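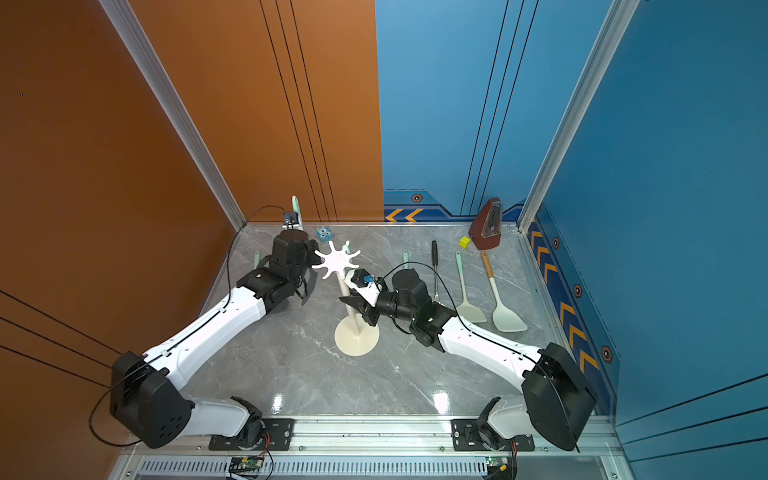 By Maëlle Friesen | Mar 20, 2024 | Equipment

Radby Two-Arm Bench

The Radby is a pair of rail-mounted arms for testing household chores on a small work floor. Both arms bolt to one aluminum front rail, so they share a workspace and can reach the same object - a mug tree, for instance.

Can it do your kitchen chores yet? No. It suits labs and workshops that want to practice single tasks with ordinary utensils and small parts. Expect to reset the floor by hand between runs.

Order code: 714
Service interval: 1000 hours
Lead time: 9 weeks
Included: two arms, two mounting plates, front rail
Sold separately: mug tree, utensils

For orders, contact Zachary Leclerc at Arkley.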